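Oltum Jointed Board, Pale
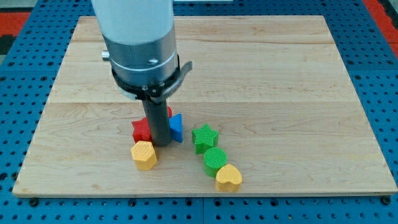
Oltum board on a perforated metal table, with shape blocks (blocks not included)

A plain rectangular work board made from solid planks joined edge to edge. The colour is pale and the grain is subtle, so small coloured pieces stand out well against it. Customers use it for sorting, block play, puzzles and craft work.

The board has no rim or feet. It sits flat on a bench or table and can be turned over when one face gets marked - both sides are sanded and oiled the same way. Seams between planks stay faintly visible. Grain and colour vary from board to board.

Item no. 654
Weight: 5 kg
Finish: clear oil
Design: Frida Østergaard

Care: wipe with a damp cloth and dry straight away. Don't soak. Re-oil when the surface looks grey or feels rough.

Price: $191
Ships in 11 business days. Pickup from the Conow warehouse is free of charge.

See also: Baretti bench tray, Căpraru storage crate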